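September, start 8 in the morning

Carrying on with the Casolby sort. The list Esther sent over has 78 lines on it, and 40 are done as of last night, so the rest is mainly small wooden things, plus the kitchen odds and ends that came mixed in with them. Keith had already moved the finished crates to the back shelf. Labels are on the short side now. On the long side they get hidden as soon as a second crate goes in next to the first.

Changed the order of work a little. Up to now I was taking things as they came out of the sack, logging each one, then deciding on a box. That meant opening the same box several times. Today I put a few things out together, looked at which would share a box, and only then wrote the lines. Faster, and fewer crossings out in the log.

Rules we have ended up with, written down so Ott doesn't have to ask again:

Puzzles stay with their boards. If a board has its letters in, leave them in and wrap the whole board once around with paper and a band. Don't bag the letters separately. We did that with the first Catterall lot and spent most of an afternoon matching sets.

Blocks and sorter pieces go in a lidded container. Put anything with a hole in it hole side up, otherwise the little pieces work their way inside and don't get found until the far end.

Glass never goes in with wood. One cup to a container unless there is a divider.

Lids get tried before packing. A lid that needs pushing at two corners counts as a bad lid and goes on the spares pile.

Alphabet board and the two blocks, with the pink container; then the glass cup and the pink basin. 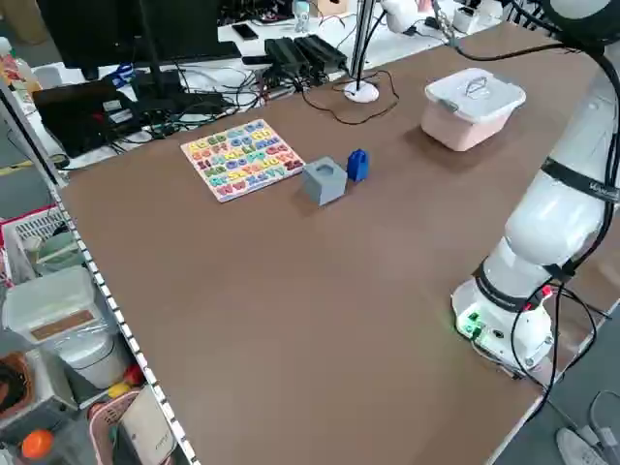
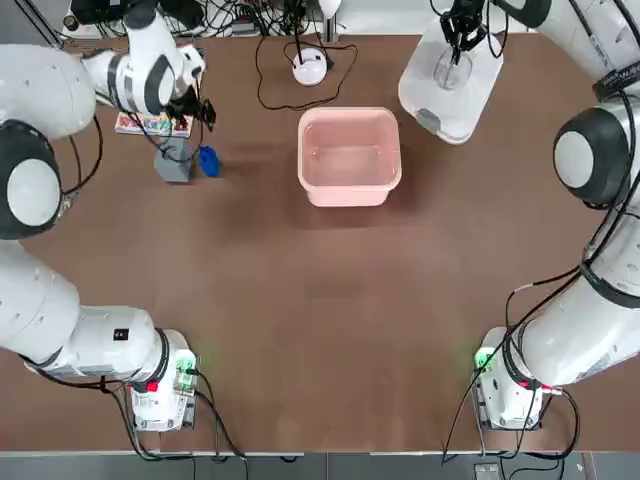 The alphabet board is line 41. I went over the letters with a dry cloth and a toothbrush along the edges. One of the yellow ones is a bit stiff to lift, so I noted it and left it alone. Ruth wants to know about anything a small child could get stuck with, but a stiff letter is fine by her, it's the loose ones she doesn't like.

The gray cube is on the list as "sorter, one hole" and the blue block as "arch". I don't think they belong to the same set. The blue is a different feel in the hand and the corners are finished differently. Esther may know. For now they share a container and have separate lines, with a question mark against both.

Cup: no chips that I can feel around the rim. Logged as kitchen, single. There should be another one according to the list, but it hasn't come out of either sack so far. Asked Keith to look in the crate that went to the Zimus pile by mistake last week.

Spent too long on containers. We have three sorts now and they don't stack with each other. The ones with folding handles are good for carrying but take up more height on the shelf, even with the handle down. The plain open basins nest, but then there is nothing to keep dust out. Freya suggested keeping the basins for sorting only and never shelving anything in them, and I agree. Wrote BASINS – TABLE ONLY on a strip of tape on the shelf where they live.

Paper is low. Two rolls left, and one of those is the thin stuff from Floveck that tears when you pull the band over it. Use it for padding, not for wrapping boards. I have put a note on the order sheet for more of the heavy kind.

Stopped for lunch, then did 7 more lines in the afternoon, all wood, nothing to report except a peg board with one peg that has clearly come from some other peg board. It fits if you turn it a quarter. Bagged with the board, marked "odd peg".

Ott came by after that and read back the log against the crates. Two mistakes, both mine. Line 36 was in the crate for line 63, and line 29 had been ticked twice. Fixed in pencil, initials in the margin. He also thinks the crate numbers should be on the lid as well as the short side. That would help when they are on the floor, but lids get swapped around, so I'd want Ruth to decide.

For tomorrow:

Ask Esther about the gray cube and the blue arch.
Second cup – check the Zimus pile if Keith hasn't.
Heavy paper, two rolls at least.
Go through the spare lids and throw out the cracked ones.
Start on the cloth books. They need airing first, so get them out on the rack before anything else.

Finished at ten to five. Log is in the top drawer, pencil with it.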